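Mando inalámbrico Wellden Driretti
Para jugar en el móvil, la tableta y el ordenador

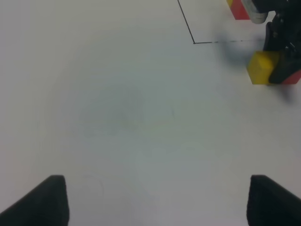

Línea negra en ángulo recto sobre superficie blanca

Hay quien juega tocando la pantalla con los pulgares y dice que se ha acostumbrado. También hay quien se acostumbra a dormir en un sofá. El Driretti es el mando de Wellden para quienes prefieren ver el juego en vez de sus propios dedos.

Se conecta por Bluetooth o por cable USB-C, y recuerda 2 dispositivos a la vez. El cambio entre uno y otro se hace manteniendo pulsado el botón de inicio; si lo suelta antes de tiempo, abrirá el menú del juego, normalmente en mitad de un combate.

Los gatillos son analógicos y tienen un recorrido corto. Los de carreras lo agradecerán menos que los de disparos – a los primeros les recomendamos subir la sensibilidad en la aplicación Usitlow, que además permite reasignar todos los botones y arrepentirse después con la opción «Restaurar».

Características
Peso: 228 g, sin pilas que añadir
Botones programables: 8
Conexión: Bluetooth y USB-C
Vibración: sí, regulable, también hasta cero
Colores: negro grafito y un verde que Wellden llama «bosque»

En la caja
Mando Driretti, cable de carga, soporte para móvil y una guía rápida en once idiomas que no es tan rápida.

El soporte admite teléfonos con funda, salvo las fundas tipo libro. El adaptador Kurek para consolas antiguas se vende aparte y no funciona con la vibración activada.

Precio: 329 PLN, impuestos incluidos
Disponibilidad: negro, en almacén. Verde, a partir de septiembre.
Garantía: dos años. No cubre lanzamientos contra la pared, aunque el árbitro virtual tuviera la culpa.

Ficha actualizada el 01/04/2022. El precio va en serio.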